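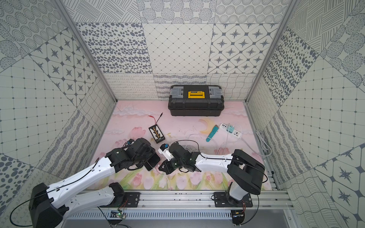 Stirkley 2-Compartment Toolbox: Review After a Summer of Use

Rating: 4 out of 5
Reviewed by Daiane Fontes

I bought the Stirkley to get my charging and small electronics gear into one place. Before that it lived in two shoe boxes and a kitchen drawer, and I could never find the right cable.

The box is black plastic with one yellow latch in the middle of the lid. At either end of the lid there is a gray translucent organizer compartment. You can tell more or less what is in them without opening anything, and that was the main reason I picked it over the Hirkow, which has solid lids.

What I keep in it

The main space takes a power strip, a plug adapter, phone chargers, a few coils of white cable and whatever circuit board I am working on. Test leads go on top so the clips don't get crushed. Long cables need to be coiled and tied before they go in. Loose ones catch under the lid and the latch won't close.

The lid compartments are for small parts. I have fuses and screws in one and spare clips in the other. They are shallow. A charger plug with a thick body will not fit, so don't plan on that.

Latch and lid

The latch has held up well. It was stiff for the first week and is fine now. I have opened it more than 202 times by my own tally and the hinge has no play in it. The lid does tip the box backward a little if the compartments are full and the bottom is empty – keep something heavy down below.

Where I use it

I work on a soft mat with clouds and tulips on it, and the box sits at the back out of the way. The plastic has not left marks on the mat. The footprint is small enough that I still have room for a phone, a board and the power strip in front of it.

What I don't like

There is no tray inside, so everything in the main space ends up in one pile. I added a Himodance divider, cut down to fit, and it helped a lot. Stirkley should include one. Black plastic also shows dust.

Siv Holmgren, who shares my workspace, has the Honorato box. Hers has a tray and a better handle, but the lid has no storage. For bigger tools I would take hers. For cables and chargers I prefer mine.

I would buy it again in September when the store has its sale, but not at full price.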